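Filed under: Sofas & Seating / Cleaning & Care

How to clean a cream leather sofa without buying the whole kit

Most of what gets sold for pale leather is a wet cloth with a marketing budget. I've tried a fair bit of it and kept very little.
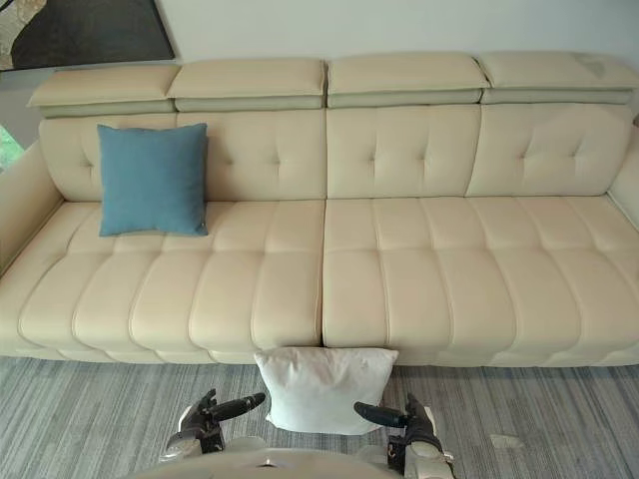
What you need

Two soft white cotton cloths, a bowl of lukewarm water, a drop of mild liquid soap, a soft brush of the sort sold for babies' hair, and a vacuum with a brush head. Kindell do a leather kit in a nice box with a sponge, a smaller sponge and a bottle. The bottle is fine. I couldn't tell you what the smaller sponge is for.

Before you start

Look for the care label and believe it over me. Test the soapy water on the back, low down, and leave it overnight. Take any cushions off, and check that strong colours aren't rubbing off on the leather. Blues are the usual suspects, jeans included.

1. Vacuum the channels. A quilted seat collects crumbs in every groove, and if you wipe first you get paste. Go front to back along the channels, then down the join between the seat cushions, which is always worse than you hope.

2. Brush the buttoned dimples. The vacuum won't reach the puckers properly, whatever the attachment is called. Small circles, no pressure.

3. Do the headrests. Hair grease goes here and it's what turns cream leather yellow. If yours adjust, tip them forward and wipe the strip underneath as well. Cloth damp, never dripping.

4. Wipe the back, then the seat, working downwards. Rinse the cloth often. Don't scrub at the piping — the finish wears thin there first.

5. Go over it all with the second cloth and plain water, then leave it to dry. No hairdryer, no radiator.

What about conditioner?

Possibly, twice a year, if the leather is the absorbent sort. Plenty of modern sofas have a coating that cream mostly sits on top of. Brirard say theirs "feeds" the hide. I remain to be convinced that a sofa eats.

A faint crease or a dark mark that survives step 3 may simply be wear. Leave it alone. I've seen more damage done by magic erasers than by people's heads.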